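How Do You Teach a Robot to Tidy Up?

Think back to when you learned to tie your shoes. Somebody probably sat beside you and moved your fingers through the loops, over and over, until your hands got the idea. Robots can learn in much the same way, and it takes just as much patience!

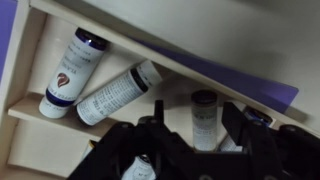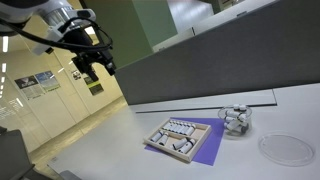
There are two main ways to show a robot what to do. The first is to guide it by hand. You take hold of the arm (gently, please!) and move it where it needs to go, and the robot remembers how each of its joints bent along the way. The second is remote control. You hold a controller, or sometimes a smaller copy of the robot's arm, and when you move, the robot moves too - a bit like a puppet with invisible strings.

Picking up a little bottle sounds easy, doesn't it? But you have been practicing with your hands since you were a baby, and a robot hasn't. Grip too softly and the bottle slips. Grip too hard, or come in from the wrong side, and you knock over its neighbor.

So one good try is never enough. At the Trondotau workshop in Gevalside, a person might show the robot the same job 37 times before lunch, starting from a slightly different spot each time. All those tries go into a computer, which looks for what the good ones have in common - and then the robot has a go by itself.

Try it at home: ask a friend to close their eyes, then guide their hand to pick up a spoon and put it in a cup. Do it 11 times. Now let go and see what they remember!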